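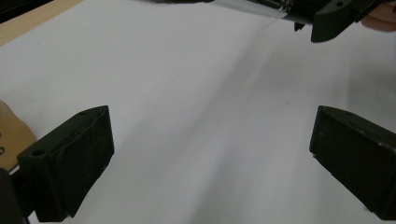 Maksymiv Residents' Association Forum
Notices and Procedures > Replacement of table coverings in the common room

dmagesa_secretary
Members are asked to comment on the proposal to discontinue cloth table coverings at association functions, with effect from January. The laundering contract with Ceneck has become difficult to justify for the number of functions held. It is proposed that plain white paper, laid as a single large sheet over each tabletop, be adopted in its place. Members will observe that paper of this kind keeps faint creases and does not lie perfectly flat; the association regards this as acceptable for ordinary functions. Comments will be received in this thread until the end of the month.
Dennis Magesa, Secretary

unit30_holder
I wish to record my objection. The cloths were purchased with members' funds and have years of service left in them. Disposing of them in favour of a product that is used once and thrown away is inconsistent with the waste policy adopted by this association.

Harbourview2
With respect to the previous contributor, the waste policy refers to food containers and cutlery. It is silent on table coverings. I would further note that paper without a coating may go in the recycling bin, provided it is free of grease.

unit30_holder
It will not be free of grease after a sausage sizzle.

P. Neludetti Court Rep
The residents of Neludetti Court support the proposal in part. We request that cloth be retained for the annual dinner and for memorial gatherings, where paper would be unsuitable. We also ask whether the paper is to be secured at the corners. The common room doors are left open in summer and the breeze is considerable.

dmagesa_secretary
The request concerning the annual dinner is noted and will be put to the meeting. Clips are held in the kitchen, second drawer. The quotation received from Cloltex is for a roll of 100 metres, to be cut on site by whoever has booked the room.

Harbourview2
Could the Secretary confirm the width? The trestles are wider than the old card tables and a narrow roll would require a join down the centre.

dmagesa_secretary
I shall enquire with the supplier and post the answer in this thread.

unit30_holder
My objection stands. I ask that it be recorded in the minutes, together with a request that the cloths be offered to members before any are discarded. I would take 4.

dmagesa_secretary
So recorded.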